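Skandex should say no to Waslow

Every few months another small software company gets swallowed by a bigger one, and every time the customers are told that nothing will change. Waslow's offer for Skandex, put to shareholders in August, comes with the same promise. I don't believe it, and I don't think the people who use Skandex should either.

I've paid for Skandex for six years. It does one job, which is keeping stock records in order for small shops, and it does it on old machines with slow connections. Support is answered by people who know the product. The company has 324 employees and makes a modest profit. It isn't in trouble.

Waslow is a different sort of business. When it bought Wijaya, a scheduling program many of us liked, the yearly licence cost $405. Two renewals later it was $1279, and the version that ran without an internet connection was gone. The user forum was closed and its old posts went with it – years of answers to odd problems, written by customers for nothing. 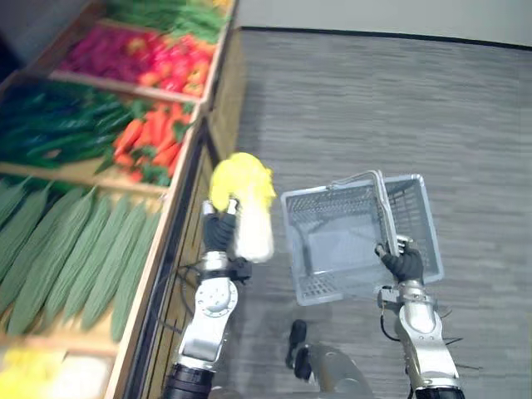 Supporters of the deal say Skandex is too small to keep up on its own, and there's something in that. Its phone app is poor and the reports look like they were designed in another century. Waslow's money could fix both. But so could a partnership. Sinurham licensed its payment system to 16 outside firms and stayed independent, and its customers got new features without a new owner.

Shareholders are entitled to a fair price, and I don't blame anyone for wanting to sell. What I'd ask is that they get commitments in writing before they do: a cap on price rises, a working offline version, and a way to export our records in a format other programs can read. If Waslow means what it says, signing that should cost it very little. If it won't sign, the rest of us should start looking at other programs now, while our data is still easy to move.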